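4. Living with the Fustness kit

4.1 Unpacking and first impressions

I'll be upfront that I came to the Fustness two-arm kit as a sceptic. Our lab had been burned once already by a bench robot that spent most of its life waiting for spare parts, so when Leonora Enriquez suggested we take one on a trial lease from Usenholm, I said yes mainly because the lease ran for only 30 days. It is now well past that and we have kept it (she is still pleased with herself).

The kit comes as a torso base, two arms and two five-fingered hands, plus a year of the Rivera support plan. Putting it together took me an afternoon. The arms go on easily enough, but the wrists are fiddly, and the manual shows the connectors from an angle you can't get your head into. I rang the support line twice. Both times I got through to a real person who knew the wrist, which counts for a lot when you are lying under a table with a torch.

4.2 What we asked it to do

We wanted to know how the kit copes with ordinary tidying: picking up small things, moving them, and dealing with cloth. Cloth was my pet interest, as it is where most hands I've used fall over. Each session used a table top with the work area marked out in tape, a few hard objects and one piece of fabric. An operator guided the arms through the Gretasitz software that is sold with the kit, and we logged 2000 attempts over the whole study, split between hard objects and cloth.

I should say a word about the operators, as it colours everything that follows. Imelda Bautista had used similar kit before and was quick from the first day. I hadn't, and wasn't. My early attempts were mostly me finding out how far a thumb can go before the software politely stops it. We kept those attempts in the log, because a buyer will go through the same thing, and leaving them out would have made the product look better than it is.

4.3 How it went

Hard objects were the easy part. Once a hand had closed round something small it tended to stay closed, and neither of us had to think much about grip strength. Flat objects lying close to the table were slower. You have to bring the fingers in very low, and I often backed off and tried again from the other side.

Cloth was more interesting. The best habit we found was to flatten the hand first, bring it in over the fabric and only then start to curl the fingers (Figure 3). Going in with a half-closed fist just pushed the cloth away across the wood.
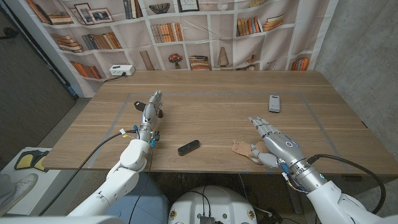
Figure 3. Left hand gripping a small black object, right hand held flat just above the tan cloth, with the work area outlined in grey tape.

Imelda got a clean pick in 31 of her first 50 tries this way, and I was some way behind her. What slowed us both down was going from one hand to the other. The software lets you park an arm while you work with its partner, but the parked arm has to be woken again with a separate command, and I forgot that more times than I'd like to put in print.

My other grumble is the cables. They leave the wrists in wide loops, and on long reaches I was always keeping half an eye on them - a set of clips in the box would have been welcome. Usenholm told us in May that clips were on their list, so later buyers may have an easier time of it than we did.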